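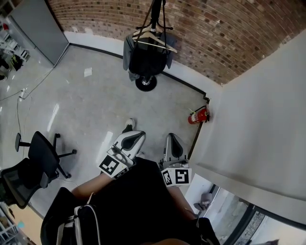

Notes on the Rendlow mill open day, Sep 26, 2020. Got there late, queue for the weaving shed already 20 deep. Worth it. Looms are deafening – take earplugs. Guide did the dye room first, then carding, then a rushed bit on coat linings. Factory shop small but decent, wool offcuts £2 a bag, scarfs £8. Tea was stewed. Parking a pain, use the field behind Bouchard Lane. Next one's in December, booking opens soon.

8 comments · 70 shares
© Gromen Days Out | Contact | Back to top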